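Search the archive
Search messages, subjects, senders

Olora Bread List
Re: Potato bread, flat again
22/08/2024
6 min read

On Wednesday a member wrote:

> Hello all, I've been trying to make my grandmother's potato bread since
> March and it keeps coming out low and damp in the middle. The crust is
> lovely. The crumb is like the inside of a dumpling. I boil the potatoes,
> mash them, add flour, yeast, salt and the cooking water, knead it,
> and let it rise until it looks big. Then it spreads all over the sheet.
> Her recipe card says "flour to feel" and nothing else useful. Is it
> the potatoes? Should I switch to the flakes in a box? I'd rather not,
> but I'm getting tired of feeding dumpling to the birds.

Please don't give up on this one! Potato bread is my favorite thing to bake, full stop, and what you describe is so close to being right. A good crust and a wet middle that spreads is a dough with more water in it than you think you put in, and the potatoes are where it's hiding.

I had the same loaf for most of a winter. I kept adding flour at the end, which made it heavier and still damp (the worst of both), and then one night I was distracted by the phone and left the drained potatoes sitting in the hot pot with the lid off. They went all chalky and dull on the outside. I nearly threw them out. That was the first loaf that stood up by itself, and I danced around the kitchen with it.

So my long answer follows. I tidied it up from the notes I made for the Jivlow bake day, so forgive the headings.
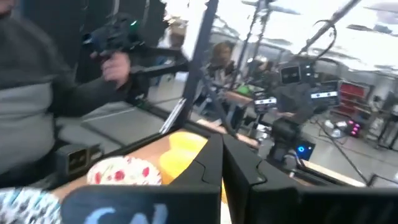 THE POTATOES

Use the floury kind, the ones you'd bake in their jackets. Waxy ones make a gluey mash and a gluey mash makes your dumpling. Boil them in their skins if you can stand the wait. They take up less water that way, and the skins slip off in your fingers once they've cooled a bit.

Then drain them, put them back in the warm pot, and leave them. Shake the pot now and then. You want the steam to stop coming off them before you mash. Mash with a fork or push them through a ricer, never the food processor, and let the mash go cold before it meets the yeast. I do mine the night before and keep it in the fridge under a plate.

Don't switch to the flakes on account of this. They work fine, I've made perfectly nice rolls with them, but they soak up a lot of water all at once and you'd have to learn the whole recipe over again.

THE AMOUNTS

"Flour to feel" was written by somebody who had made it every week of her adult life. I love those cards and I keep all of mine, but weigh it for now. For one round loaf I use:

400 grams bread flour
100 grams cold mashed potato
2 teaspoons salt (small ones, leveled off with a knife)
a packet of dry yeast
potato cooking water, cooled to lukewarm

I bet your card has far more potato than that! The old recipes often do, and you can work up to it. Start low, get a loaf that stands, then add a spoonful or two more potato each time you bake and take a splash off the water. You'll find the point where your flour gives up, and you can stop just short of it.

Hold back the water too. I pour in enough to make a shaggy dough that still looks too dry, cover it, and go and do something else for a while. When you come back it will be softer all by itself. The potato keeps letting go of water as you knead, so a dough that seems perfect in the first minute will be soup by the tenth. If it really is stiff after the rest, wet your hands and knead that in. Wet hands are as much water as it usually wants.

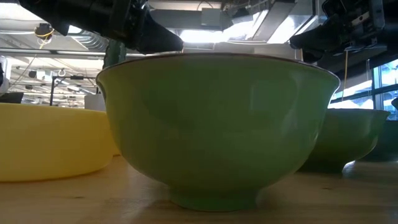
Same goes for the salt, by the way. If you salted the potato water heavily and then use that water in the dough, cut back on the salt you add. My first few loaves could have cured a ham. These days I don't salt the pot at all and only season the dough.

THE RISE

I think this is your other trouble. "Until it looks big" is hard to judge with potato dough. The starch feeds the yeast wonderfully and it races away, so it can be past its best while you're still finishing the dishes. An overgrown dough can't hold its shape, and it will creep across a baking sheet even if the water was right.

Put it somewhere straight-sided if you have such a thing, and mark where it starts with a bit of tape. With a round bowl I always guess too high, as the dough spreads outward as well as up. In my kitchen it takes 2 hours in cool weather and a good deal less in August, when I just put it in the coolest corner of the pantry and check on it more than I need to. Poke it with a floured finger. If the dent fills in slowly, shape it. If the dent stays and the dough sighs at you, knock it back gently, shape it anyway, and give it a shorter second rise.

You can also let it rise in the fridge overnight. The flavor is wonderful, a bit nutty, and cold dough is so much easier to shape. I'd do this every time if I remembered to start the day before.

Shape it tighter than feels polite. Fold the edges into the middle, flip it over, and drag it toward you on a bare patch of table so the skin pulls snug. No flour under it for that part or it just slides around. 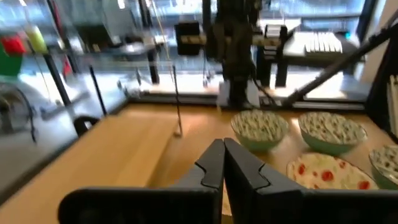 A tin is a perfectly good answer as well. I know a round loaf is probably what your grandmother made, but a tin holds up a soft dough while you sort out the rest, and the slices fit the toaster. The Pisharody mill shop sells a deep one that I like very much, and any old loaf tin from a thrift store will do if you grease the corners.

BAKING IT THROUGH

Give it longer than the color tells you. Potato bread browns early, so you take it out when it looks gorgeous and the middle is still catching up. When the crust is where you want it, lay some foil loosely over the top and leave it in. Tap the bottom, and if you own a thermometer, use that too, as the tap test fools me with this bread more than with any other.

And then the hard bit, let it go completely cold before you cut it. I've been known to hide mine in the bedroom. Cut warm, even a well-baked potato loaf looks gummy, and you may have been blaming yourself for a loaf that only needed another hour on the rack.

Toast the next one no matter how it comes out. Even my flat ones were terrific toasted with butter and a little black pepper.

Would you tell us what's on the card, potato-wise? I'd love to see how much she used, and whether there was any milk or fat in it. I've got an old one here with lard and caraway that I haven't tried yet, and I could bake it alongside yours this weekend.

Happy baking,
the one with the rye starter in the blue crock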